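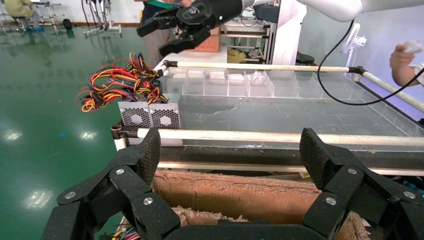
Cardboard collection: your questions

Golum collects used cardboard from shops, offices and homes in the Srour area. These are the questions we get most often by phone and email.

What can I put out?

Plain brown boxes, cereal packets, shoe boxes, egg boxes, cardboard tubes and the card sleeves from ready meals. Corrugated and flat card can go together. Torn boxes are accepted, as are boxes with writing or labels on them.

What won't you take?

Anything with a plastic or foil lining, which includes most drinks cartons and many takeaway cups. We also leave behind wallpaper, wrapping paper with glitter on it, and card that has been used for paint or oil. Please don't put polystyrene in with the card. If we find it, the whole stack stays where it is and we leave a note.

Do I have to remove the tape?

No. The mill deals with ordinary parcel tape and staples. If a long strip comes away easily, pull it off and put it in your general waste.

Are pizza boxes all right?

A few small marks are fine. If the base is soaked with grease, tear it off and put the clean lid out by itself.

Do boxes have to be flattened?

Yes, unless you are using one box to hold the rest. Cut or tear down the corners so that they lie flat. Shake out any crumbs, packing chips or loose filling first.

How should I stack it?

Tie it with string or pack it upright in an open box. No single bundle should be heavier than one person can lift. Households can put out up to 4 bundles at each collection.

What happens if it rains?

Damp card is still collected. Card that has turned to pulp is not, as it falls apart on the lorry and blocks the baler. If heavy rain is forecast, keep your bundles under cover and bring them out in the morning. We start at 7 am, and the lorry can reach any street on the round after that.

How often do you come?

Homes are visited once a fortnight. Businesses can choose weekly or fortnightly. There is one change to this: in December we visit every address weekly, including homes, and you don't need to ask for it.

What does it cost?

Home collections are free within the Srour boundary. Businesses pay £30 a month for a fortnightly round. For weekly collections, or if you need a cage or a wheeled bin, contact the office for a price.

We have a lot of cardboard from a move. Can you take it all at once?

Yes, if you book. A single booked collection can be up to 200 kg. Removal boxes in good condition are set aside and offered to other people who are moving – let us know when you book and keep them separate from the torn ones.

Can I use cardboard in my compost instead?

Yes. Tear it into pieces the size of your hand, wet it and mix it with grass cuttings or kitchen peelings. Take off tape and glossy labels first, as neither will rot. Large sheets can be laid over bare soil to keep weeds down and will soften over a season.

Where does it go after you collect it?

It is sorted and baled at our yard on the Stodance estate, then sold to a paper mill. Most of it comes back as new boxes. Card with very short fibres, such as egg boxes, is used for moulded trays.

My collection was missed. What should I do?

Leave the bundles out until noon the next day. If they are still there, ring the office on extension 2482 with your street and house number. We normally come back within two working days.

Who do I speak to about a business account?

Fadi Hattar looks after business accounts. He is in the office in the mornings and can arrange a start date over the phone.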